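木工・家具の手入れ掲示板 > 仕上げ・塗装 > オレンジオイルは木に「栄養」を与えるのか

かんな屑
Tuvnessのオレンジオイルを買いました。105ml入りの小瓶です。箱に「乾いた木に栄養を補給し、内側からよみがえらせる」と書いてあるのですが、これ、信じている方いますか。切って板になった木が何を食べるのかわかりません。
売り文句を疑っているだけで、塗ると色が濃くなるのは認めます。それが何日もつのか、何で濃くなるのかを知りたいです。 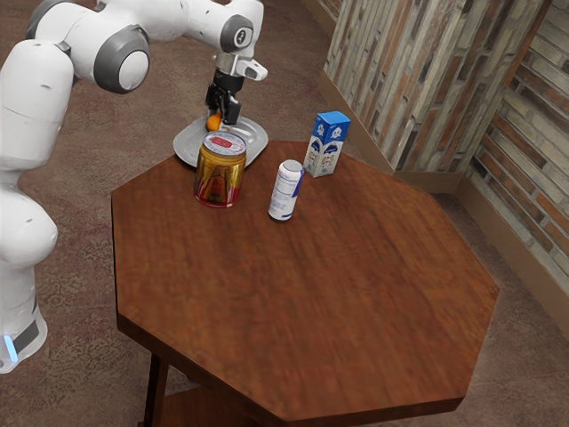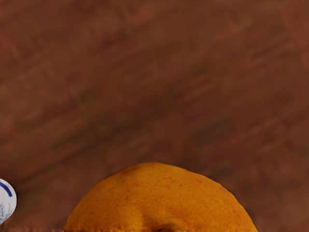 1枚目は八角形のテーブル、2枚目は木目とオレンジ(どちらもCG)

joana_g
「栄養」は広告の言い回しなので、そこに怒っても仕方ないと思います。化粧水と同じです。
私は食卓に三年使っていて、満足しています。においもいいし、輪じみが目立たなくなりました。

かんな屑
怒ってはいないです。輪じみは消えたんですか、目立たなくなったんですか。

joana_g
目立たなくなった、です。しばらくするとまた見えてきます。そしたらまた塗ります。

古机
それ、水で濡らしても同じことが起きるよ。表面の細かい凹凸が埋まって光の散り方が変わるだけ。乾けば戻る。油は乾くのが遅いから長く見えるという話。

Qianru Shen
横から失礼します。祖父が指物をやっていて、叔父のKaiwen Shenが継いでいます。仕上げの話だけ。
まず「オレンジオイル」という名前でまとめないほうがいいです。柑橘の皮から採った成分は溶剤に近く、汚れや古いワックスをゆるめますが、揮発するのでほとんど残りません。店で売っている瓶の中身は、別の油に香り程度に混ぜたものが多いです。裏の成分表示を見てください。どんな油が主体かで話が全部変わります。
それと元の塗装がウレタンなら、何を塗っても木には届きません。

かんな屑
裏を見ました。「植物性油脂、鉱物油、香料」。割合はなし。

古机
はい解散。

かんな屑
いや、解散しないでください。鉱物油だと何がまずいんですか。

Qianru Shen
まずいというほどではありません。乾性油(亜麻仁や桐)は固まって膜になりますが、鉱物油は固まりません。まな板にはむしろよく使われます。机だと、ほこりを呼ぶのと、あとで塗り直すときに塗料をはじくことがあるのが困ります。うちに来る修理でも、油を何年も重ねた天板は脱脂に手間がかかります。叔父は嫌な顔をします。

たんす長屋
それは職人側の都合では? 塗り直しに出す人なんて一握りでしょう。普通の家はつやが出ればいいんです。

Qianru Shen
都合と言われればそうです。ただ手間賃を払うのはお客さんなので。

ぬか袋
うちはClullexの蜜蝋に替えました。オレンジオイルより断然いいです。木が呼吸できます。

古机
今度は呼吸か。

かんな屑
呼吸もお聞きしたいです。蝋を塗っても湿気は出入りする、という意味なら、それは利点なんですか。反りの原因は湿気の出入りですよね。出入りさせたいのか、させたくないのか。

ぬか袋
説明書にそう書いてあったので……。手触りは本当にいいですよ。子どもが突っ伏して寝るくらい。

joana_g
かんな屑さんは何を言われても納得しない気がします。

かんな屑
手触りがいいのは納得しました。数字か比較があれば他も納得します。

たんす長屋
Kandbridgeの店頭で、半分だけ塗った板を見せてもらったことがあります。差は歴然でしたよ。塗ってないほうは白っぽくてかさかさで。

かんな屑
その板、塗ってないほうは最初どんな状態だったんでしょう。やすりを当てたままの板なら何を塗っても差が出ます。塗ってからどのくらい経った板かも聞きましたか。

たんす長屋
聞いてないです。店員さんが毎朝塗り直してたら笑うけど。

古机
あり得る。

夜なべ
板の端材で似たことをやったので書いておきます。材はたぶんウォルナット、塗装なし。四つに分けて、何もしない、Tuvness、Clullex、台所のサラダ油。七月から窓際に置いて23日目に見ました。
・何もしない:変化なし(そりゃそうです)
・Tuvness:初日は一番きれい。23日目には「何もしない」より少し濃いかな、程度
・Clullex:つやが残る。水滴を置くと玉になる
・サラダ油:色は濃いまま。ただし触るとべたつく。においも怪しい
見たのは自分だけで、どれがどれか知っていて見ています。そこは割り引いてください。

かんな屑
ありがとうございます。やっと比べたものが出てきました。文句をつけるようですみませんが、塗った量はそろえましたか。

夜なべ
そろえてません。布に出して、伸びなくなるまで。

かんな屑
だとするとTuvnessが薄かっただけかもしれないですね。

joana_g
そこまで言うなら自分でやればいいのに。

かんな屑
やります。スポイトを買ってきます。

Na-rae
値段の話が出ていないので。Tuvnessの小瓶、近所では1604円でした。まな板用のミネラルオイルはFengの無香料のが405円です。量はFengのほうが多いです。中身が鉱物油主体なら、差額は香りと箱に払っていることになりませんか。

joana_g
香りに払っています。何か問題でも? 拭き掃除が嫌いなので、いいにおいがしないと続きません。続かなければどんな油でも同じです。

かんな屑
それはわかります。香り代ですと箱に書いてあれば、私も気持ちよく払えました。

古机
書いたら売れんだろ。

ぬか袋
あの、乾性油の話が出たので聞きたいんですが、亜麻仁油を拭いた布が燃えるというのは本当ですか? これも大げさな話でしょうか。

Qianru Shen
本当です。ここは疑わないでください。固まるときに熱が出るので、丸めて袋に入れておくと火が出ることがあります。うちでは水に浸してから捨てています。缶の注意書きにも処分の仕方が書いてあるはずなので、そちらに従ってください。

かんな屑
熱が出る理由があるなら信じます。油布は今日から広げて……いや、水に浸けます。

たんす長屋
素直で驚いた。

Qianru Shen
かんな屑さん、試す前に天板の裏の目立たないところへ水を一滴落としてみてください。しばらくしても染みなければ、塗膜がある可能性が高いです。それなら油の種類を悩む意味はあまりなくて、固く絞った布で拭いて乾拭きするだけで足ります。

かんな屑
21時すぎに垂らしてきました。三十分たっても玉のままです。

古机
ウレタンだな。

かんな屑
ということは、私が塗って「濃くなった」と思ったのは何だったんでしょうか。

Qianru Shen
塗膜の細かい傷に油が入ると、傷が見えにくくなります。汚れが取れた分もあるかもしれません。そこは現物を見ないと何とも言えません。

かんな屑
では端材のほうで比べます。夜なべさん、窓際というのは直射が当たる場所ですか。

夜なべ
午前だけ当たります。カーテンは閉めたり閉めなかったり。

かんな屑
カーテンの開け閉めも記録したほうがいいですかね。

joana_g
もう好きにしてください。結果は読みます。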